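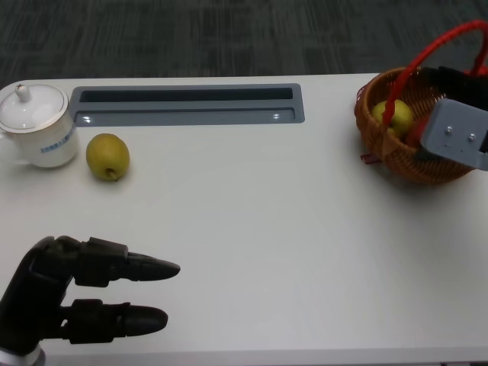 Flornley loose-leaf oolong is the tea we drink all day at work, and we think you'll end up doing the same. It's a lightly roasted tea, rolled into tight little pellets that open up slowly over several steeps, and the first cup smells like warm biscuits and a bit like honeysuckle. It does very well in a lidded cup, the white porcelain kind with a knob on top and a thin gold line at the rim, so you can set it down at the far end of the desk and forget it through a whole phone call. Put the lid back on between sips and the smell stays in — lifting it again is half the fun!

What's in the bag
100 g of whole leaf, nothing added. The bag has a press-to-close strip and a paper label you can write on (Irina Bălan, our buyer, dates every bag she opens and wishes everyone would).

How to brew it
Use 3 g of leaf for a regular cup. Pour on water just off the boil, cover, and wait three minutes. Drink it down to the last third, then top it up with hot water and go again. We get eight steeps on a good day, though the fifth is where it turns really sweet and buttery. If you like it stronger, add more leaf before you add more time.
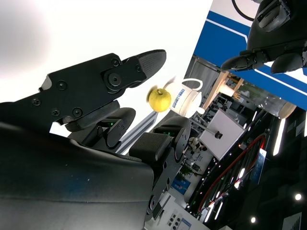 Textured fingertip pads.

How it compares
Our Jernau green is grassier and brighter and wants cooler water. Cladden black is the one for milk. Flornley sits right between them, and it's very forgiving — Ilango Bhat in our packing room once left a cup for 15 minutes and still finished it happily. It's good cold too, steeped overnight in the fridge with a strip of lemon peel.

Storage
Keep it closed, dry and away from coffee and spices. A cupboard is fine. The fridge isn't, as the leaf picks up smells quickly.

New crop
The winter picking reaches us in February, and it's a touch more floral than the one in stock now. Leave your email below and we'll write when it lands.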